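Home | Features | Departments | Back Issues | Subscribe

Print this article | E-mail this article

The Return of the Repair Counter

For most of the last century, a resident of Atirville whose coat lining had torn or whose kettle had failed knew where to take it. The Wemar department store kept a repair counter on its lower level, and the service was part of the price of purchase. The counter closed when the store reduced its floor space, and the trade passed to a handful of small shops, most of which have since shut their doors. 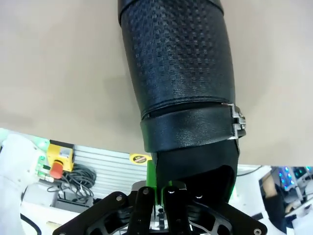

The decline had ordinary causes. Replacement goods became cheap, rents rose, and manufacturers stopped supplying parts to independent shops. A zipper that could be replaced in an afternoon came to cost more in labor than the jacket had cost new. Households adjusted their habits accordingly, and a generation grew up without handing anything across a counter.

Last July the city library opened a repair desk of its own in the Szczepańska branch. It operates on Thursday evenings and accepts clothing, luggage, lamps and small appliances. In its first season the desk received 522 items. Owners are asked to remain while the work is done - a condition borrowed from similar programs elsewhere - and to pay only for materials. 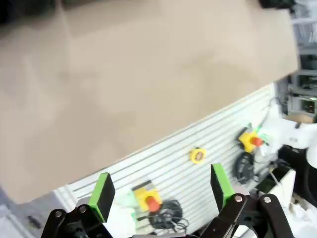 From the Features Desk
Reporting from Atirville

Funding remains the principal difficulty. The library covers heat and light, and a grant from the Fillila Fund pays for tools and thread. The grant runs for 22 months. After that, the branch must either find another sponsor or introduce a fee, and its managers have proposed a charge of 5 dollars per visit.

Opinion in the city is divided on the matter. The six tailors and appliance shops still trading in Atirville were consulted before the desk opened, and several feared the loss of simple work. Their position has softened, as the desk refers the larger jobs to them.

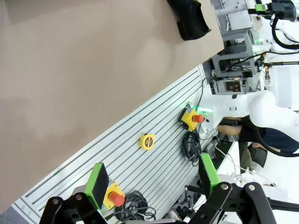

One reader wrote to say that a fee would be fair, provided children's clothing was exempt, and that the evening hours mattered more to working families than the price. Her letter also asked that the desk publish a list of what it cannot mend. The library expects to post such a list at the branch before winter.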